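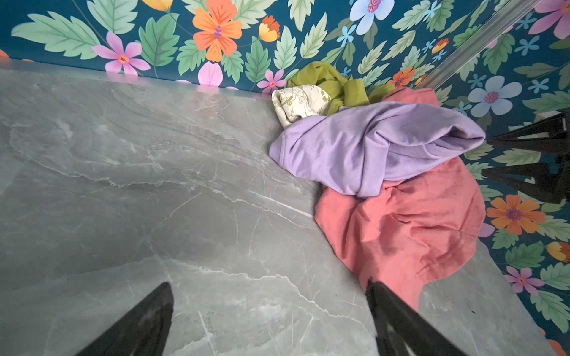 Boltero Fold Kit: Frequently Asked Questions

Last revision of this page: 30/12/2018

We collected here the questions which customers send us most often before they order the kit, and in the first weeks after. If your question is missing, please write to the support desk and we will try to add it.

What is the Boltero Fold Kit?

It is a set of parts and software for teaching a robot arm to pick up clothing from a pile, spread it on a table and fold it. The kit contains a two-finger gripper, a wrist camera, the mounting plate, the cables and one license of our software, Cultora. The arm itself is not included.

Which arms can I use?

The mounting plate fits the Tatura arm directly, with the four screws in the small bag. For other arms you need the adapter ring, which is sold separately. Please send us a drawing of your flange before ordering the ring. We had several returns in July because the customer guessed the hole pattern.

What kind of clothing can it handle?

T-shirts, tank tops, light pants, towels and children's clothes in cotton or a cotton mix. Thin and slippery fabric, such as silk lining, is difficult for the standard finger pads. Heavy coats and anything with metal buckles should not be used at all. They can scratch the camera window.

Does the pile need to be sorted by color first?

No. A mixed pile is fine, for example lime green, lavender and coral together. Strong color differences make the job easier for the software. The hard case is two garments of the same color lying one over the other. In this case Cultora sometimes takes them for a single large piece. You can set the "lift and check" option, and the arm will raise the cloth and look again before it continues. It is slower but it makes fewer mistakes.

And printed clothes?

Small line prints on a light cloth are no problem. Large prints with high contrast can confuse the edge finding, above all when the print runs up to the hem. If you have many of these, record some extra sessions with your own garments.

Which table do you recommend?

Any flat and stable table that does not move when you push it. The color can be light or dark. A marble-like pattern is allowed, and veins in the surface do not disturb the software after calibration. A very shiny top is less good, as reflections from a ceiling lamp may appear as a white spot. Move the lamp or use a matte cover.

Is the background behind the table important?

Less than people think. We trained Cultora with plain walls, with curtains, and also with floral prints with big orange and pink flowers. During setup you mark the corners of your table, and everything outside this area gets a lower weight. If a garment hangs over the edge, the software still follows it outside the area, up to 12 centimeters. What hangs lower than this is ignored until the arm pulls it back.

Can the gripper take clothes which hang over the edge?

Yes, but start with the part that lies on the table. When the fingers go below the level of the table, there is a risk that they touch the side of it. The default setting does not permit this movement. You can change it under Limits — please read the safety chapter first.

Why is the camera on the wrist and not above the table?

From the wrist the camera sees the tips of both fingers and the cloth between them, and this is the information the arm needs in the last moment before closing. A camera from above gives a better view of the whole table, and you can add one. Cultora accepts a second camera of any common type.

How many sessions must I record?

For simple picking from a pile, we advise 44 sessions with your own table and your own clothes. For folding, we advise 187. You can do them in several days, and it is not necessary that the same person does all of them. Change the order of the garments and the place of the pile between sessions. A pile which is always in the same corner will teach the arm only this corner.

The fingers close but the cloth slips out. What can I do?

Clean the finger pads with a damp cloth and let them dry. Then check in the settings that the closing force is not below 26 percent. If it still slips, ask us for the soft pads from Cattaneo, which hold thin cotton better. They wear out faster than the standard ones.

Can I open the gripper to repair it?

You can change the pads and the finger tips by yourself. The housing should stay closed, otherwise the warranty ends.

Is it safe to work beside the arm?

Keep your hands away from the table while a session runs, and keep the emergency stop within reach. Do not adjust the pile by hand when the arm is only paused — use the stop first. Long hair and loose sleeves must be tied.

Do you offer training?

Yes, one day at your place or half a day online. The courses are given by Rosario Negri, in English or Italian. Please tell us before which garments you want to work with, so that the right exercises can be prepared.

Can I return the kit?

Within 30 days from delivery, complete and in the original box. Used finger pads are not refunded.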